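Registering for Off-Site Document Storage

Residents and staff of the Branderstead campus may place personal papers in the storage rooms at Clonau for up to 60 days at no charge. Applicants should complete the steps in the order given.

Step 1. Obtain Form 114 from the front desk or the records office. Print your full name and room number in the upper box and leave the lower box blank.

Step 2. Sort your papers before packing. Passports, cash and medicines are not accepted. Each bag or carton may hold up to 300 sheets and must close fully. Bound volumes should be packed separately. 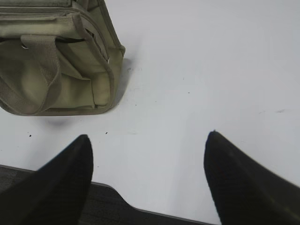 Step 3. Write the form number on a tag and tie the tag to the handle. Adhesive labels are not permitted, as they come off in the storage rooms.

Step 4. Bring the packed items to Counter 34 before 3:30 p.m. A member of staff will weigh them, sign the form and return the yellow copy to you. Keep this copy. Items cannot be released without it.

Step 5. To collect your items, present the yellow copy and one form of photo identification. A person collecting on your behalf must also carry a signed letter from you.

Requests to extend the storage period must be made in writing to Su-chen Hsu, Records Office, before the period ends. Items left during May are subject to the summer schedule, which is posted at both sites. Questions about damaged or missing items should be addressed to Ismael Pimentel at the Clonau desk.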